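September, workshop notes, glue trials contd.

Opened the batch from Plakance at 8 this morning. The label now says "improved open time," which is what the last label said too. I would like to know improved over what. Bronwyn Tautahi thinks I'm being unfair and that the new formula spreads better. It does spread better. So does soup.

Setup same as before: beech offcuts planed the same afternoon, end of the board marked so I don't mix up the pairs, glue on one face only, clamps on the pads we made in spring. Three joints with Plakance, three with the Gondus we have always used. One Plakance joint slid while I was tightening and I reset it, so that one is marked with a cross and should not count for much.

Plakance claims you can take the clamps off after half an hour. I left them on overnight for everything. If we test at half an hour it should be its own test, with its own pieces, and not squeezed in at the end of this one.

Broke them by hand over the bench edge, as usual, which I know is not a proper test. Two Gondus joints failed in the wood. The third let go partly along the line and I think I starved it. Plakance: two failed in the wood, and the crossed one came apart clean. Bronwyn reads this as a draw. I read it as six pieces of beech and one person's wrists.

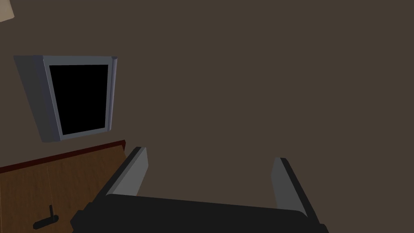
The Lindgren rep sent over a chart with a bar at 2000 for their product and much shorter bars for everybody else. No units on the axis. I wrote back asking for the units and for the wood species, and got a second copy of the chart in color. Not ordering any until someone can tell me what the bar is a bar of.

Squeeze-out: Plakance skins over faster and peels off in strips if you catch it at the rubbery stage. Miss that and it chips, and takes a bit of grain with it. Gondus stays soft longer and smears. I prefer the smear, having had years to get used to it. Bronwyn prefers the strips. Put that down to taste.

Finish: wiped oil over one offcut of each. Both show a pale line where glue was left on. Bandier's website says theirs takes stain "like wood." I have heard that from every glue maker since I started and have yet to see it on a tabletop in daylight.

Shelf life is the other thing. The old Plakance bottle went stringy at the back of the cupboard. Could be the cold, could be the cap left off, could be the glue. Wrote the opening date on the new one in marker and it lives on the inside wall now.

To do: repeat with 7 pairs of each, all from one board. Have Bronwyn do the breaking without knowing which is which. Half-hour clamp test after that. Need more beech, and the small clamps back from upstairs.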